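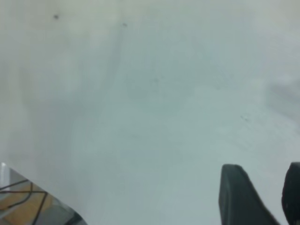

Home Articles Authors Archive
Search this journal

4. The open day at Skavbridge

The second part of the study took place on 18th November, when the Skavbridge workshop opened its doors to the public. The dish handling task was chosen by Evangelista and Au two weeks earlier. Visitors stood behind a rope, and 230 of them agreed to fill out the short form described in Section 3. Padilla gave the same spoken introduction to each group and then stopped talking until the run had ended.
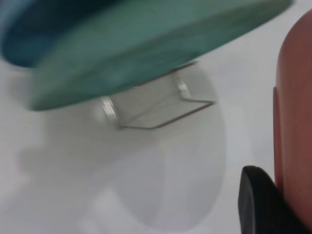 Did visitors need any background in robotics to fill out the form? The form used everyday words and asked only what they had watched and how close they would be willing to stand.

The task used a wire rack with round plates in several colors. Color gave visitors an easy way to name a plate when they wrote a comment, and many did so ("the pink one at the front"). Sepp coded the comments using the Endska scheme, and Mercado coded them again without seeing the first set of codes.

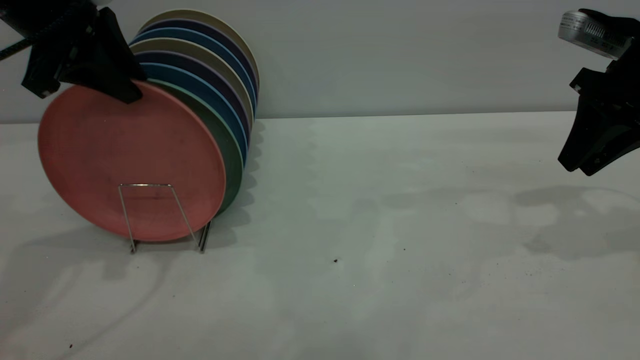

Photo: P. Sepp / Magbanua Lab

A total of 813 comments were collected. We removed entries that were blank or dealt only with parking and food, which left 799 for coding. The most common subject was the grip on the rim of a plate. The second was the arm that was not holding a plate, which visitors often took to be waiting for its turn. 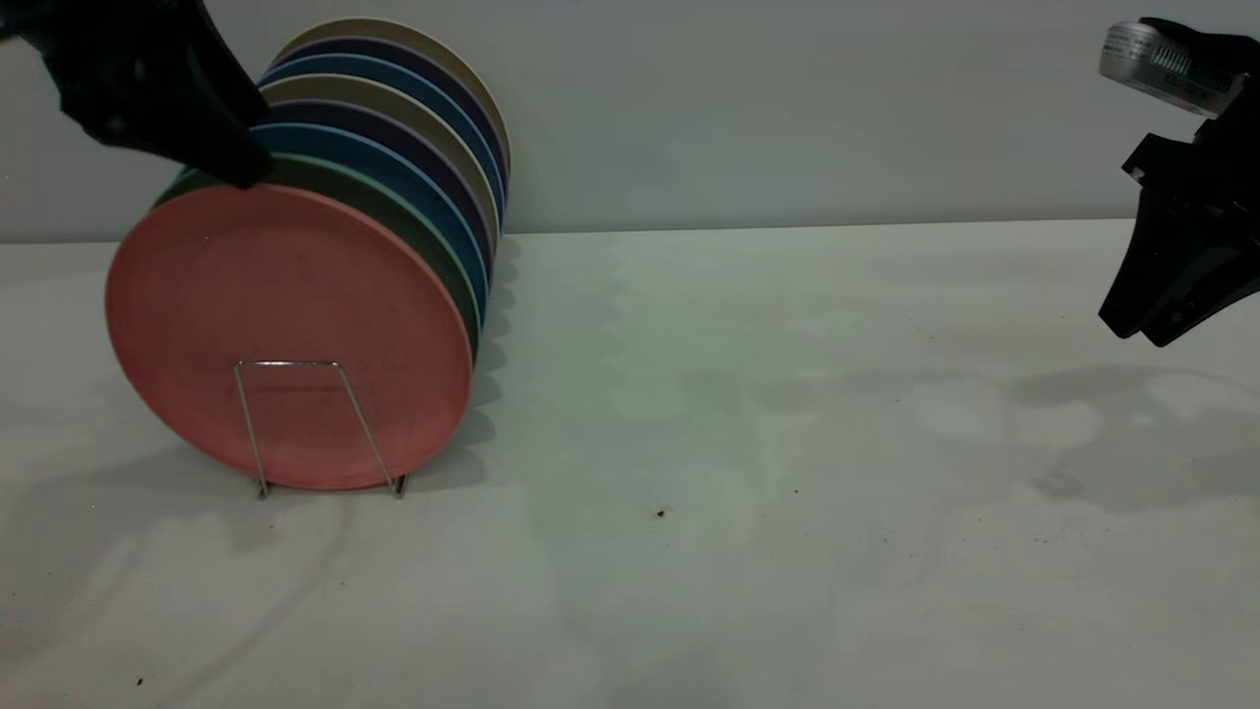

Figure 4. Plates upright in the wire rack, with one gripper at the upper rims and the second gripper empty at right.

Questions put to Padilla after each run were noted by hand and are treated separately in Section 5.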